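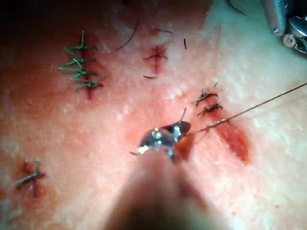
图3-1 粉色缝合练习面，左上方的竖直切口以绿色缝线闭合

第三节 练习记录软件 Fasteo 的安装与首次设置

上一节讲完了耗材登记，这节我带大家把电脑这头弄好。我自己装过好几台，最慢的一次卡在第4步，所以那一步我会写得啰嗦一点，嫌烦的可以跳着看。

开始前，请先把安装包拷到本机硬盘里，别直接从U盘运行。我图省事试过，装到一半报错，只好从头来过。

1. 双击安装包，语言选"简体中文"。安装路径里不要有空格和中文，我一般就用默认的。

2. 装完先别急着打开，重启一次电脑。

3. 打开软件，输入授权码。授权码印在 Proltine 寄来的信封内页，一共14位，字母全部大写。数字0和字母O长得特别像，我输错过两回！

4. 设置端口。默认端口是3000，如果你们科室的电脑上还装着 Gresomix 排班系统，这个端口多半已经被占了，软件会一直停在"正在连接"。这时点右上角的齿轮，进"网络"，把3000改成2972，点"保存"，再把软件完全退出（右下角托盘里的小图标也要右键退出，光点叉是关不掉的）。重新打开，状态灯变绿就好了。

注意：端口改过以后，同一房间的其他电脑也要改成一样的数字，不然记录互相看不到。

5. 新建学员名单。可以一个一个敲，也可以导入表格。表格第一行必须是"姓名""编号""组别"，多一列都不认。我用的模板是 Gladys Mutiso 做的，放在共享盘"模板"文件夹里，大家直接拿去用吧。

6. 录一条测试记录，编号随便填，比如1018，保存后到"历史"里找找看。找得到，就把它删掉，正式开始用。

小心：删除学员会连同他名下的全部练习记录一起删掉，没有回收站。只想让某人不出现在名单里，请用"停用"。

7. 打开自动备份。路径是"设置"→"数据"→"每日备份"，时间选在下班以后，备份文件夹最好放在另一块硬盘上。我们这边的备份由 Kheri Rashidi 管，换硬盘之前请跟他打个招呼。

软件偶尔会弹出升级提示，带教期间我都点"稍后"，等这一批学员结束了再升。升级前手动备份一次，按钮就在"每日备份"下面，灰色的那个，不太起眼。

本节更新：2018年10月23日

相关内容
第二节 耗材登记与领用
第四节 导出成绩表
第五节 打印机与标签纸设置
附录 Rweyemamu 教室电脑对照表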